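Why is black and white so easy to spot?

Hello again, it's Rami Smadi with another of your questions!
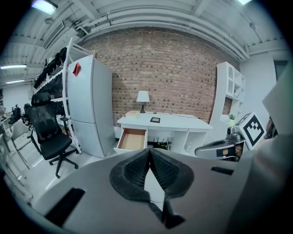
Black, white and grey together. Look over on the right for the square with the blocky white pattern.

Esmaeil Asadi, who is 9 and lives in Clovthorpe, wrote to me in February to ask why zebra crossings aren't painted in nicer colours. He'd like purple and green. So would I!

The answer is a word you might have heard before: contrast. It means how different two things look when they're next to each other. A white cat on a white rug has hardly any contrast, so you might tread on its tail. My own cat, Diva, is black all over and sleeps on a white blanket, and I can find her from the other end of the house (unless she's gone under it).

When you look at something, light bounces off it and goes into your eyes. White things bounce back nearly all the light that lands on them. Black things soak most of it up. Put them side by side and your eyes get lots of light, then hardly any, then lots again – and your brain loves that. It is very good at noticing edges, the places where light suddenly turns to dark.

Colours are trickier. At the back of each eye you have tiny parts called rods and cones. Cones see colour, but they need plenty of light to do it. Rods work when it's gloomy, and they only tell light from dark. That's why your red jumper looks a sort of muddy grey when you get up for a glass of water in the night. Esmaeil's purple and green crossing might look lovely at lunchtime, but on a winter evening in Puddale the stripes could melt into each other.

Want to try it? Draw a thick black star on white paper and a yellow star on another sheet. Ask a grown-up to hold them up at the far end of the hall, then walk towards them slowly. Which one can you make out first? Now turn the lights down low and have another go – mind the shoes by the door.

Next time I'll be answering a question about why puddles have rainbows in them.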